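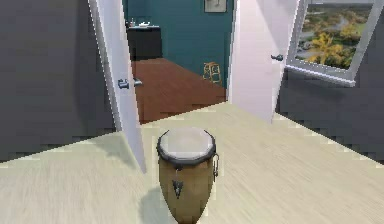
Ninari seal pup feeding kit
Item 39 - Surkel range

For rescue centres and trained first responders. Not for the general public, sorry. If you've found a pup on a beach, keep well back, keep the dog on a lead and ring your local rescue line.

What it does
Gets rehydration fluid or fish soup into a weaned or nearly weaned pup that won't take whole fish yet. Gravity fed, no pump, no battery. One person holds, one person pours.

In the box
Funnel, clear, with hanging loop
2 soft feeding tubes, rounded ends, depth marks down the side
Tube clamp
Bite block
Cleaning brush, long
Wipe-clean instruction card (English one side, French the other)
Drawstring bag

Not in the box: towels, gloves, fluid powder. Gloves are on the handling page, the thick ones please, pups bite and the bites go bad fast.

Sizes
Small for common seal pups, large for grey seal pups and young sea lions. If you get both in, order both. The large tube is NOT ok for a small common pup. Funnel is the same on both so you can swap tubes over.

Price
Small or large kit, £49. Spare tubes sold in twos. Registered rescues get the trade price, put your number in the box at the checkout or we can't apply it afterwards.

Cleaning
Rinse in cold water straight after the feed, then hot soapy water, then your usual disinfectant, then rinse again. Fish soup sets like glue if you leave it. Hang tubes up to dry, don't coil them. Funnel and bite block can be boiled. Tubes can't - they go soft and the marks come off. Bin any tube with tooth marks in it. One set per pup while they're in quarantine.

Changes since July
New clamp, the old one slipped with cold hands. Depth marks now darker. Thanks to Clémence Pons for sending hers back with notes all over the bag. Old clamps still fit the new tubes.

Customer comments
"Used the large one all winter, tubes fine, brush gave up." - Thierry Gaillard
"Good kit. Card could be bigger, can't read it in the pens at night." - Bernadette Deschamps

Bigger card is being printed, will go in as soon as they arive.

Delivery
Small kit in stock. Large kit back in from November 20, 2023, orders taken now and sent in the order they come. If you've pups in and you're stuck, ring and ask for Villads Kjærgaard, we keep a few back for emergencys.

Goes with
Esau folding stretcher
Le Goff pup scales, hanging
Surkel heat pad, waterproof cover

Tube feeding should be shown to you by a vet or an experienced carer before you try it. The card is a reminder only. Training days - email Lucienne Vidal for dates.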